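Tidard reissues wood type caster's 36-line face as a working letterpress font

Tidard, the Sumcombe workshop that cuts wood type for small presses, has released a new cutting of Dreltow, a condensed display face last sold as printing type more than a century ago. The font is available from Mon 31 January in a single size, 36-line, on end-grain maple finished to type height for Australian and British presses.

The release follows two years of measuring and test cutting. The workshop had access to an incomplete set of Dreltow held by a private printing museum in Trujillo, along with a damaged specimen sheet showing the capitals, figures and a limited range of points. The Trujillo set had no lower case, and the specimen sheet does not show one. The new cutting is capitals, figures and points only, and the workshop has said it will not draw a lower case to fill the gap.

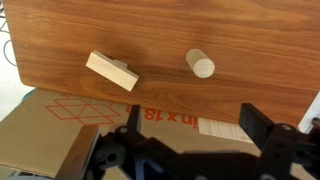
Small wooden pieces on a wood-grain board.

Wood type of this kind is made on a pantograph router. An operator traces an enlarged pattern with a stylus, and a linked cutter reproduces the outline at a reduced scale in the face of the block. The cutter is round, so inside corners come off the machine with a small radius and have to be squared with a knife. On a condensed face with narrow counters, the hand trimming can take longer than the routing.

Dreltow presents a particular problem in this respect. Its horizontal strokes are heavier than its verticals, an arrangement printers usually call reversed stress, and the counters of the A, B, E and R close to narrow slots. Earlier test cuts in October showed the slots filling with ink after a short run on a proof press. Measurements of the surviving blocks showed why. The original makers had cut the counters deeper than the surrounding shoulder, leaving a well that kept rollers from depositing ink on the floor of the letter. The new cutting copies this, using a second pass with a finer bit.

The patterns were drawn from the blocks in preference to the specimen sheet. Paper moves with humidity, and the sheet had been folded and pressed at least once, leaving the outlines slightly distorted along one axis. The blocks have their own faults, including rounded edges from wear and a number of dents, but the stroke widths could be measured directly. Where a letter survived in several copies, the workshop took readings from each and used the least worn as the reference. The missing Q and Z were drawn from the specimen sheet, with stroke widths corrected to match the rest of the alphabet.

A full font contains 282 pieces. The character scheme is weighted for English, with extra copies of E, A, S and T. A smaller scheme holding 50 pieces is offered for shops that want the face for short headings and initials. Accented capitals are not included in either scheme, although the workshop will cut them to order from the same patterns. Spacing material is sold separately, in the same maple but left below type height.

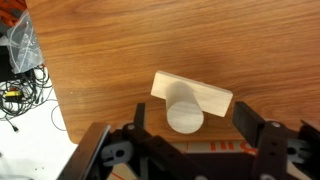
Photo: Supplied

The choice of maple is conventional. End-grain blocks are sliced across the log, dried, planed and sanded, and the face is then sealed so that ink and solvent do not soak in. Drying is the slow part. Blocks cut too early will continue to shrink, and a font in which the letters differ in height cannot be printed evenly without packing under individual pieces. Tidard's stated practice is to bring the stock to height after drying, let it rest again, and check each block with a dial gauge before routing. Blocks outside tolerance are planed down and used for spacing.

The finish is shellac, applied in thin coats and rubbed back between them. Shellac is easily damaged by alcohol-based cleaners, and the notes supplied with the font advise printers to use a mild press wash or vegetable oil, wiped off straight away. Water should be kept off the type altogether. The notes also recommend storing the font flat, away from heaters and direct sun, with some air movement around the drawers.

Printers used to metal type will find few surprises in handling the face. The blocks are cut close to the letter on both sides, and pairs such as LA, TY and AV will look open without adjustment. Older shops often sawed notches into their blocks to bring such letters together. The workshop has left the new blocks square, and the notes set out where a cut can be made safely for anyone who wants to do so — mostly along the lower right of the T and Y and under the arm of the F.

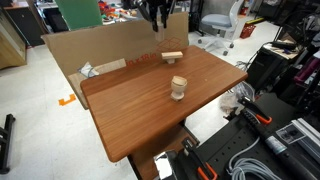

Impression is a matter of some disagreement among owners of wood type. Heavy impression into soft stock is popular for cards and invitations, but it rounds the edges of end-grain letters and can crack thin strokes. The notes call for light packing, hard rather than soft, and enough pressure to give an even film of ink with no visible bite on the reverse of the sheet. Dreltow's thin verticals are the vulnerable part. Mixed formes, with wood and metal locked up together, are acceptable as long as the wood is checked for height on the day.

The first printed showing of the face is a broadside in two colours, black and a dull red, set entirely in the new cutting and printed at the Sumcombe workshop on damped cotton paper. It includes the full character set, the ornaments that accompanied the face on the original specimen sheet, and a short note on the Trujillo blocks. A copy is included with each full font. The ornaments have been printed from line blocks and are not yet offered as type.

The workshop does not plan to issue a digital version. The pattern drawings will be kept with the measurements, and a set of prints has been lodged with the museum in Trujillo for the use of researchers. Orders are cut in the sequence received, and the first fonts are being packed now. A second size, about half the height of the present one, is under consideration, but no patterns have been drawn for it.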